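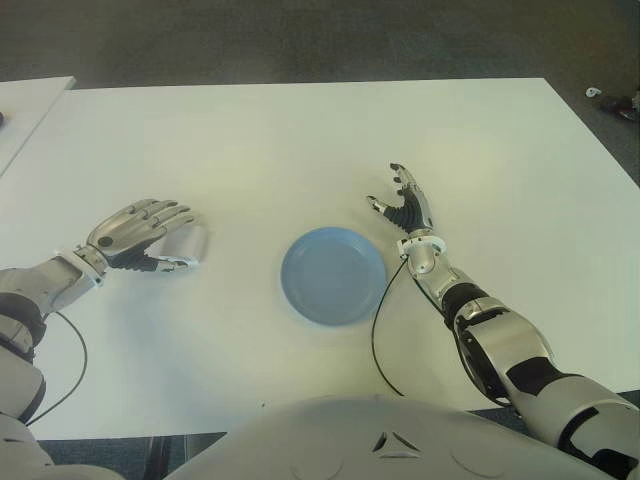 Light blue plate, matte, on the white table.

Print this page | E-mail this thread
Shares: 2 | Replies: 9

Matte glaze plates on a white tabletop – marking and cleaning

kilnshelf_rob
Posted 5th January

The plate in the photo is the one I'm asking about. Round, light blue, shallow raised rim, flat inside. The finish is matte and looks slightly powdery even when clean. I bought it as a sample from the Rarnbridge seconds shop and I'm deciding whether to order a full set for a shared kitchen. Two questions. First, does this kind of surface pick up gray cutlery marks faster than gloss? Second, will the underside scratch a white top? The top is new and I'd like it to stay that way.

oxide_red
Yes to the first. Cutlery marks are metal left behind on the surface, and a matte surface is rougher at small scale, so it takes more metal off the knife. The marks come off with a mild acid cleaner and a soft cloth. They come back.

tenmilrim
Disagree that it's automatic. There are mattes and mattes. An underfired matte marks badly. A properly fired one with fine crystals in it can be nearly as good as satin. Take a stainless table knife, draw it across the back ten times with normal pressure, wash, look. If it washes off with dish soap you have a good one.

kilnshelf_rob
Did that on the underside. Faint lines, mostly gone after soap. Two still show if I tilt it under the window.

oxide_red
Then in a shared kitchen you will have gray plates by August.

tenmilrim
He'll have plates with a few lines on them. I ran 144 of the Dwivedi matte line in a canteen and pulled very few for marking. Chips at the rim took out far more. With a shallow raised rim like that one, people stack them wet and slide them sideways, and the rim of the lower plate takes it.

drainrack
On the second question, check the foot ring. Run a fingertip around it, then a piece of old nylon stocking. If the nylon snags, it will scratch a laminate or lacquered top. Wet 400 grit silicon carbide paper on something flat, a few turns, rinse, repeat the test. Do it wet, you don't want to breathe that dust. What is the top made of?

kilnshelf_rob
Drultex sheet bonded to board, according to the invoice. Order number 3380 if anyone has bought the same batch. White, no pattern.

drainrack
Don't know that one. Treat it as laminate until you learn otherwise. No scouring powder.

oxide_red
Pale blue on white will also show every tea ring. I would get gloss.

tenmilrim
Tea rings show on gloss too. The difference is how hard you have to rub. Soak in oxygen bleach, warm water, half an hour, done. I'd be more careful about the dishwasher. Strong detergent dulls some mattes unevenly and you can't polish that back.

kilnshelf_rob
Nylon snagged in one spot on the foot ring. Sanded it wet as described and it now runs clean. On the dishwasher: the kitchen uses Kernideo tablets and I can't change that. Plan is to run the sample through every day for a month and keep it next to an unwashed one. The shop has a second in the same blue, shelf tag 301, so I'll pick that up as the control.

oxide_red
Reasonable. Do the knife test again at the end – on the eating surface this time. The back tells you very little if the glaze was applied thinner there.

kilnshelf_rob
Will do. Results in this thread.

E-mail this thread | Print this page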